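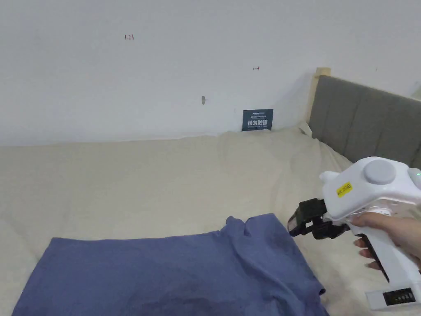 Garment Care and Linen Team, Pilla Guest Rooms

Staff Guide > Room Setup > Section 2: Folding on the Bed

Use this section for short-sleeved shirts and T-shirts when the room has no folding table.

1. Pull the bed cover smooth from the headboard down. Leave the "please do not touch" sign (请勿触碰) where it stands against the wall.
2. Lay the shirt flat near the edge of the bed. Front side down, collar away from you.
3. Smooth the sleeves and hem by hand.
4. Fold one side in to the middle of the back, then turn the sleeve back on itself. Repeat on the other side.
5. Bring the hem up to the collar in two folds.
6. Turn the shirt over and place it on the shelf.

Note: Fuzzy covers shed on dark cotton. Go over the shirt with a lint roller before step 4.

Caution: Do not iron or steam on the bed. Keep damp laundry off upholstered headboards.

Report marks on walls or fabric on form 223.

Contact: Kanako Chiba, ext. 592 | Back to top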